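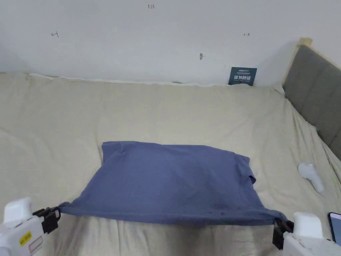 Staltavis Residents' Association
Minutes of the Laundry and Drying Room Meeting, December
Held in the ground floor meeting room, Gornero House, 6:30 p.m.

Present: Farah Lau (chair), R. Chow (building services), representatives of units on floors 1, 2, 4 and 5, one representative of the Wulano annex.
Apologies: floor 3, floor 6.
Minutes taken by the floor 2 representative.

1. Minutes of the previous meeting

Approved with one correction. Item 5 should read "exhaust duct, north wall" and not "exhaust duct, north stair." The correction matters for the work order and has been sent to building services.

2. Matters arising

2.1 The floor drain under washer 4 was snaked after the last meeting. Flow is acceptable. The strainer basket was replaced with a removable type.

2.2 The timer on the drying room light has been reset from 10 minutes to 25 minutes. Floor 5 reported that the light still switches off early when the door is propped open. R. Chow to check whether the sensor is reading the hallway.

2.3 The request for a second folding table is carried over. See item 7.

3. Water supply and hardness

3.1 R. Chow reported the result of the hardness test taken at the laundry supply valve. The reading is higher than the one on file. Scale was found on the inlet screens of washers 1, 2 and 6. The screens were removed, soaked in vinegar overnight and refitted.

3.2 The softener serves Gornero House only. The Wulano annex is on the untreated line. The annex representative asked whether the line could be extended. R. Chow stated that the softener has the capacity, but the pipe run would cross the electrical room and would need a permit. No estimate is available.

3.3 Salt use has gone up. The unit is regenerating on a fixed schedule that was set when the laundry had fewer machines. It was agreed to switch to metered regeneration for a trial period and to log salt use by the bag.

Action: R. Chow to change the setting and start the log.

3.4 Floor 4 asked that the hot supply temperature be posted by the door. Residents using cold-water detergent want to know what the warm setting delivers. Agreed.

4. Washers

4.1 There are 7 washers in service. Washer 3 is running with a worn door gasket. The part is on order. The machine may be used, but a towel should be kept at the foot of it and the spin speed kept to 800 rpm or lower until the gasket is fitted.

4.2 Imbalance faults. The control panel log on washer 5 shows repeated imbalance stops. The usual cause is a single heavy item such as a bath mat or a comforter washed alone. Residents are asked to add two or three towels to a load of this kind. Farah Lau asked if the feet had been leveled. R. Chow confirmed the front left foot was out and has been adjusted and locked.

4.3 Detergent. Overdosing continues. Residue was found in the dispenser drawers and on the door glass of all front loaders. The dosing chart on the wall is for the old top loaders and will be taken down. The replacement chart will give amounts in tablespoons, by load size, for powder and for liquid. Floor 1 asked that the chart state that pods go in the drum and not in the drawer. Agreed.

4.4 Fabric softener. The annex representative proposed a ban on liquid softener in the shared machines. Discussion followed. Floor 2 and floor 4 objected. It was noted that buildup is found mainly in the machines nearest the door, which get the most use of every kind. The proposal was withdrawn. A monthly hot maintenance cycle, empty, will be run on each washer instead.

5. Dryers and exhaust

5.1 The exhaust duct on the north wall was inspected from the roof end. Lint was packed behind the damper flap. The flap was not closing fully and has been freed. Drying times on dryers 2 and 3 have come down since the work. No change was recorded on dryer 1.

5.2 Dryer 1. The moisture sensor bars were cleaned with rubbing alcohol. The machine still stops with the load damp at the collar and cuff. R. Chow suspects the control board. The board is priced at 570 before labor. The meeting discussed whether a machine of this age should get a new board. The motor and drum rollers are sound. Approval was given for the board on condition that the supplier takes it back if the fault remains.

Action: R. Chow to obtain return terms in writing before ordering.

5.3 Lint screens. Residents are to clear the screen before each load as well as after. A screen coated with dryer sheet residue will hold water when placed under a tap. Any screen that does so should be washed with dish soap and a soft brush and dried before it goes back in.

5.4 Rubber-backed mats must not be put in any dryer. The existing sign is behind the vending machine and cannot be read from the dryers. It will be moved.

6. Drying room

6.1 Humidity. The dehumidifier is keeping up in the mornings but falls behind in the evenings when all lines are in use. The bucket was found full twice. A drain hose to the floor drain was proposed by floor 5 and accepted. The hose must be clipped to the baseboard so that it does not cross the walkway.

6.2 Lines. Two of the retractable lines sag under wet towels. Heavy items are to go on the fixed bars along the back wall. The retractable lines are for shirts, underwear and other light items.

6.3 Time limit. The present limit is 24 hours. Floor 4 reported items left for several days. After discussion the limit was kept. Dry items left past the limit may be folded and moved to the shelf by the door. Damp items are not to be moved.

6.4 Knitwear. Floor 1 asked for a flat drying surface for sweaters. A stackable mesh rack would fit above the bars. Floor 1 to bring dimensions to the next meeting.

7. Folding table

7.1 The existing table is used for folding, for sorting, and at times for stain treatment. The surface has bleached patches along one side. Stain treatment is to be done at the utility sink only.

7.2 A second table was priced in two widths. The wider one blocks the panel door when opened and was ruled out. The narrower one leaves a clear passage of 36 inches, which meets the house rule. Approved, subject to the budget in item 8.

8. Budget

8.1 Farah Lau presented the laundry account. The balance stands at about 3000 after the drain and duct work. Commitments are the dryer 1 board, the washer 3 gasket, the second table, the drain hose and clips, and the signs.

8.2 Card reader fees have gone up. The reader company has offered a lower rate for a longer contract. The meeting did not want to commit before seeing the cancellation terms. Deferred.

8.3 The price per wash is unchanged. Floor 5 asked for the price of a dryer cycle to be reviewed now that drying times are shorter. Farah Lau replied that a full month of readings is needed first. To be listed at the next meeting.

9. Any other business

9.1 Lost items. The basket is full. Unclaimed items will be laid out on the folding table for one week and then donated.

9.2 Floor 2 reported a strong smell of solvent in the laundry on one evening. Residents are reminded that garments treated with paint thinner, gasoline or similar must not be washed or dried in the building at any time, including after airing.

9.3 The annex representative asked for a key to the drying room side door. Refused for now. The lock is due for replacement and keys will be issued once for the new cylinder.

10. Next meeting

Same room, 6:30 p.m. Items for the agenda to Farah Lau in writing. The meeting closed at 7:50 p.m.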